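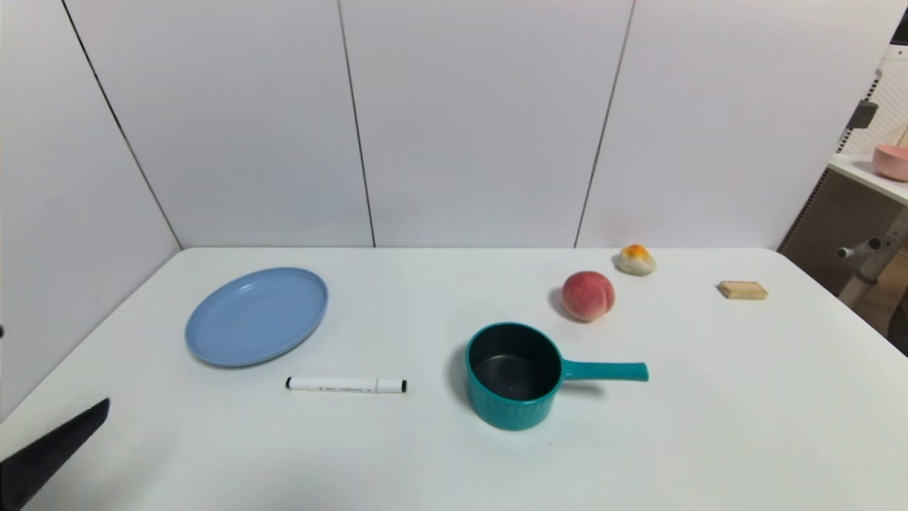 Blue oval plate and teal saucepan on a white table

About Sturkley

Sturkley is a household goods shop in Drumden. Ailbhe Kinsella opened it in February with a market stall's worth of stock and a lease on 142 Wimmont Road. We sell things for cooking, cleaning and mending, new and second-hand.

The shop is small — two rooms and a yard — so the stock changes often. If you want something in particular, ring first and we will put it by for 3 days. 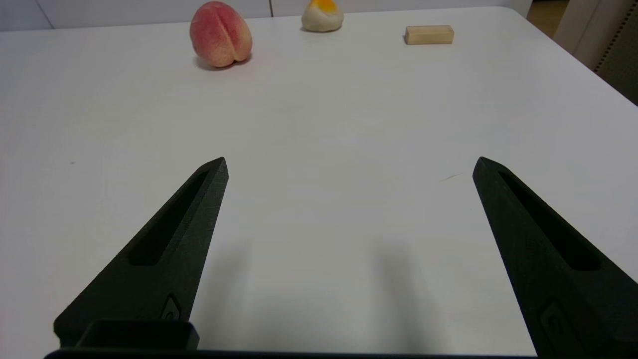

White tabletop, seen from low down

Second-hand pans and crockery come mostly from house clearances in Drumden and the villages on the Marti side. We wash everything, check handles and lids, and price it with a sticker on the base. Chipped plates go in the yard at 40p each.

We also sharpen kitchen knives. Leave them at the counter wrapped in newspaper or a tea towel, with your name on. They are normally ready in 2 days.

We deliver larger orders within Drumden. Returns are accepted with a receipt, apart from yard items.

Page last updated Wednesday, August 14, 2024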